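Filed under: Community / Company News
Shares: 31 | Comments: 3

VALLEJO, May 9, 2003 – Femell, the textile reuse company, will open a second sorting center in Vallejo and extend its household collection service to the east side of the city. The new building adds 2,880 square feet of floor space to the existing site.

Residents gave 3,531 bags of clothing and bedding to the service in its first season, which ended in February. Usable items go to five local partner groups. Worn-out cotton is cut and sold as wiping cloth.

"We ran out of shelves before we ran out of donors," said Liv Granström, general manager of Femell. "The second center lets us take winter coats and blankets all year." 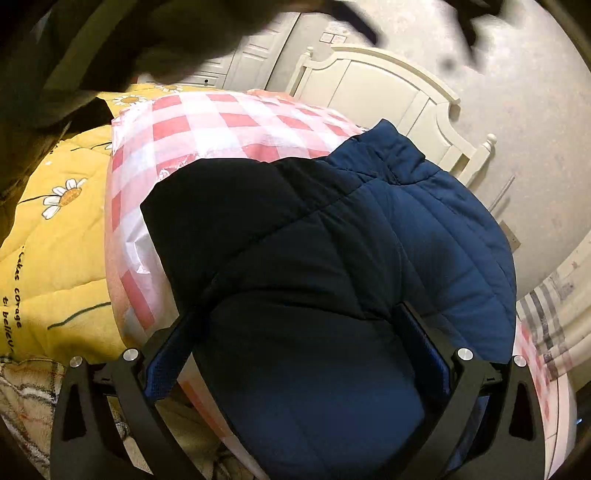
What residents can give

Coats, jackets, blankets, sheets, towels and paired shoes are accepted. Please close zippers and empty all pockets. Pillows, carpet and anything stained with oil or paint cannot be taken.

Pickup is free. Households on the new route will get a printed schedule in the mail, along with two collection bags. The first 1,000 households to sign up will get a third bag.

Ragnvald Haugen will manage the new center. He ran the Fastis warehouse before joining Femell.

Media contact: Lovisa Grønli, Femell press office

Comments (3)

coast_rd: Do you take curtains? Not on the list either way.

Marge T.: We signed up last fall and they missed our street twice. Fine after that.

R. Pell: Is the old drop-off door staying open? The release doesn't say.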